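The long way to Grosow

Well, I did it. After years of saying I would, I left the car in the driveway and took the Rililine coach from Fadham all the way up to Grosow, 101 kilometres, with a thermos between my feet and a book I didn't open. A few of you have been asking when I'd write it up, so get yourself a cuppa.

I should say I'm a bus person from way back. I caught one to school, one to my first job (mornings at a bakery, terrible hours, excellent finger buns), and I still think the best seat in the world is the second row on the left where you can see out the front without having to chat to the driver. The Rililine used to be a proper old rattler with vinyl seats that stuck to your legs in summer. The new ones have seatbelts and a little socket for your phone, which mine didn't fit, and the air con is set to something like a cold room. Take a cardie. Take two, and give one to the person next to you, who'll have come in a singlet.

I'd packed far too much food. I always do. There's something about a coach timetable that convinces me I'm crossing the Nullarbor, and by the time we'd got past the silos at the edge of town I'd already eaten the sandwich meant for lunch, plus the apple, and was eyeing off the cheese. 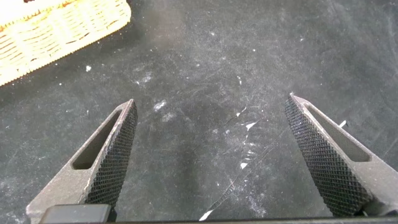 The cheese lasted until the turn-off, if you're keeping score. After that it's a very pretty run, canola on both sides at this time of year and the road dead straight until you hit the creek. I'd driven it dozens of times and never once noticed there's a tiny stone church behind the gums on the right, with a tin roof and a clothesline out the back. Somebody must live in it! I spent a good ten minutes furnishing it in my head. You don't get that when you're driving, because you're watching for roos and the idiot with the caravan.

We had a 43 minute stop at Ong. I know it was 43 because it's printed in the timetable just like that, as though someone had argued them down from 45. Ong isn't big. It has the pub, the war memorial, the servo, a really lovely op shop that opens when it feels like it, and public toilets that I'd put up against any in the state. I walked down to the river and back, had a nosy in the op shop window (shut), and then joined the rest of the bus in the servo, where we all stood in front of the shelves looking like kids with a bit of pocket money.

And can we talk about the pies? The Ong servo pie used to be the reason people stopped. Chunky steak, lots of pepper, pastry that went all over your shirt. They've changed supplier, or so the girl on the register told me, and it's a perfectly decent pie now and I was a bit sad about it. The vanilla slice is as good as ever, mind you. I ate it on the kerb with the sun on my back, and a kelpie came and sat beside me until I'd finished and then left without a word. 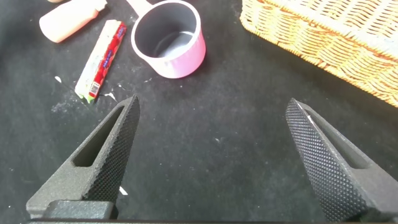 Dark grey and black, with a fine diamond knurl.

Past Ong the country lifts a bit and the reception drops out, so everybody stops scrolling and starts talking. It's my favourite part of any coach trip. The woman across the aisle was taking a sourdough starter up to her sister in an ice cream tub, and every time we hit a bump she'd lift the lid and check on it. Two lads up the back were having a long and serious disagreement about whether you could live on toasties. The driver put the cricket on, low, and then when it turned out to be only people talking about cricket he switched it off again.

We rolled into Grosow 6 minutes early, which I gather is unheard of. My cousin was supposed to meet me and was still at home in her slippers, so I sat on the bench outside the old station with my bag on my knees and felt about nine years old. I'd forgotten how good it smells up there after a bit of rain. We had soup, we had an argument over Scrabble (I maintain that it's a word), and I slept like a log in the sleepout under a doona that weighed more than I do.

Now, would I do it again? In a heartbeat, although there are a few things I'd change. I'd ring ahead for the window seat. I'd leave the book at home. And I'd give a lot more thought to what I took to suck on between stops, as it's a dry sort of cold on that coach and my mints were finished before Ong. When I mentioned this in the last newsletter, quite a few of you had views about the proper sweets for a long trip, and some of them were firm. 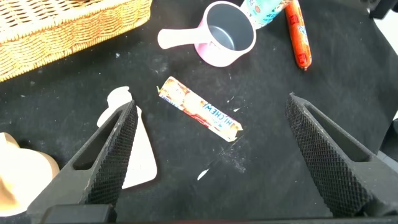
One reader wrote to say barley sugar is the only thing for the Grosow run, that her mother handed them out at the creek and not a moment sooner, and that anyone who brings chocolate in October deserves what happens to their trousers. She also says I'm wrong about the pie and should have asked for the curried one.

I'll take that on board (both parts). If you'd like to try the trip yourself, you can pick up the timetable from the newsagent in Fadham, next to the raffle tickets, and it's worth checking it the night before as the return coach leaves from the other side of the road. I found that out at a jog.

Next time I'm thinking of going the other way, down to the coast, if my knees are up to the change of coach. If you've done it, drop me a line and let me know where to get lunch. I'm particularly keen to hear from anyone who's found a decent pie.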